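Chapter 4
Recording Demonstrations by Hand and by Remote Control

Chapter 3 treated the arm as a device that follows a path it has been given. We now ask where the path comes from. In the methods covered here, a person supplies it, either by moving the arm directly (hand guiding) or by driving it from a separate controller (remote operation). Each run is stored as joint angles, gripper state and camera images on a shared clock.

Rigid parts are a poor test of either method. A cloth bag changes shape when touched, its handles may fold under it, and no two starting positions are alike. The operator must choose a grasp from what the cameras show, and that choice is what the recording has to capture.

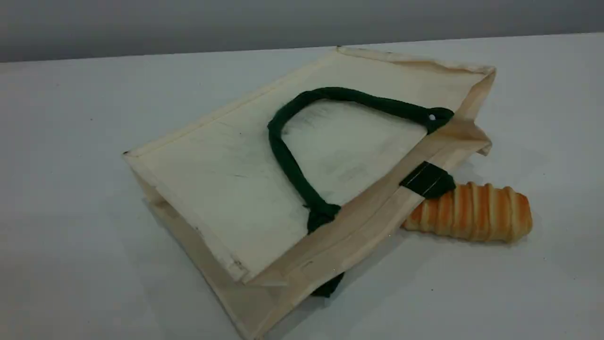
Hand guiding gives the operator a direct sense of contact force, but places the operator's body in the workspace. Remote operation keeps the cameras' view clear at the cost of delay and reduced feel. The Saltex controller used in the exercises samples the operator's motion at 60 hertz. The Pustarard data set, analyzed in Section 4.5, holds 2,851 runs made this way.

Section 4.1 defines a demonstration and its parts. Section 4.2 covers hand guiding, and Section 4.3 covers remote operation.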